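Small parts storage, part two: the drawer cabinet

The first part of this covered the shelves, which were easy. Shelves either hold the load or they don't. Drawers are harder to get right, and I've now been through three lots of them in the same corner of the workroom.

The requirement hasn't changed. I need somewhere to keep fasteners, cable ends, adhesive pads, spare feet for furniture, fuses, and the other bits that come in bags of 50 when the job needs four. It has to sit on a benchtop, it has to be light enough to move when I need the full surface, and I have to be able to get one drawer right out and carry it to the job.

What was there before

The first unit was a Gistura organiser with clear fronts. Clear fronts sound useful. In practice the plastic went cloudy within a year and I labelled them anyway. The drawers were also too shallow for anything with a head on it bigger than an M6, so those lived in a jar beside the cabinet.

The second was a steel Wendt cabinet bought used. Very solid, and the slides were excellent. It was also too heavy to shift with one hand, it marked the bench, and the bottom drawer had a bent lip that caught every time. I straightened it twice. It's in the garage now holding sandpaper, and it does that well.

The current one

A plain white drawer cabinet, bought from Zandcombe in October. It came assembled. No handle hardware to fit, no bag of dowels. The instruction sheet was one side of paper and mostly about not standing on it.

I gave it a week empty on the bench before loading anything. New cabinets have a smell and I didn't want it in the felt pads. I also wanted to see whether it would creep on a smooth surface when a drawer was pulled, as there's not much friction on a pale tabletop that gets wiped down every night.

It does creep. Empty, a sharp pull on the top drawer moves the whole body forward. Loaded, it stays put for a normal pull and still shifts if the drawer binds. I fixed this with four Woltex grip dots, one under each corner, set 12 mm in from the edge so they can't be seen. Press them on with the cabinet upside down and leave it overnight before turning it back.

Loading order

Heavy goes at the bottom. Everyone knows this and I still got it wrong the first time, having put the coach bolts at the top where they were easy to reach. With that drawer open, the centre of gravity moved forward far enough that I could tip the cabinet with a finger. With the same bolts at the bottom it's stable with any single drawer open. I haven't tested it with all of them open together and I don't plan to use it that way.

The bottom drawer weighs 433 g with its normal load, measured on the kitchen scale with the tare set for the drawer itself. That's well within what the runners will take. I'd be comfortable going to double that, but past that point the drawer would start to drag on its base.

Access to the bottom drawer

The bottom drawer is the one I use most, and it needs the most care in how the bench is laid out. The front drops nearly to the surface, so anything left lying ahead of it gets pushed or jams it. A single loose washer is enough. I keep a strip clear in front of the cabinet, as deep as the drawer is long, and nothing gets parked there. When it's open you also need to get in from above, so the drawer over it has to be fully shut. Leaving that one open even 2 cm makes it awkward to reach the back row.
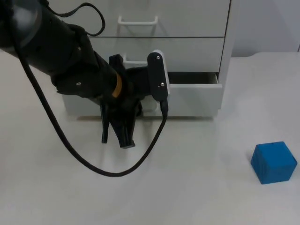
Dividers

No dividers came with it. I cut mine from 2 mm card, which is stiff enough to stand up and soft enough not to scratch. Plastic sheet would last longer. Card can be trimmed with a knife when a size turns out wrong, and several did.

The layout for the bottom drawer is one wide bay across the back for long items, then narrow bays running front to back. Cut the cross piece first and dry fit it. Slot the narrow pieces into it with half-depth cuts and don't glue anything until you've used the layout for a few weeks. I moved two of mine after the first fortnight.

Leave the dividers a little lower than the drawer sides. If they sit flush, anything resting on top catches the body of the cabinet on the way in.

Labels

I tried printed labels on the fronts and took them off again. They looked tidy and were out of date almost straight away. What works is a strip of paper tape on the inside of the drawer front, written in pencil. You see it as soon as the drawer is open, and it can be rubbed out.

There's also a sheet taped to the wall with the full list. It runs to 52 lines at the moment. I update it when something runs out or gets moved, and the list is the only reason I know there are spare fuses.

Cleaning

White shows everything, mainly grey finger marks along the top edges of the drawers. Warm water with a drop of dish soap on a cloth takes them off. Don't use solvent. I tried a dab of methylated spirits on the underside, where it wouldn't matter, and it left a dull patch.

Take the drawers right out every couple of months and vacuum the body. Swarf and card dust collect at the back, and that's what makes a drawer stop short of closed.

Still to do

A stop for the top drawer, which comes out too easily if you're not paying attention. I have a bit of nylon strip that might suit. The coach bolts also need a proper bay instead of the bag they came in, and I'm short of card.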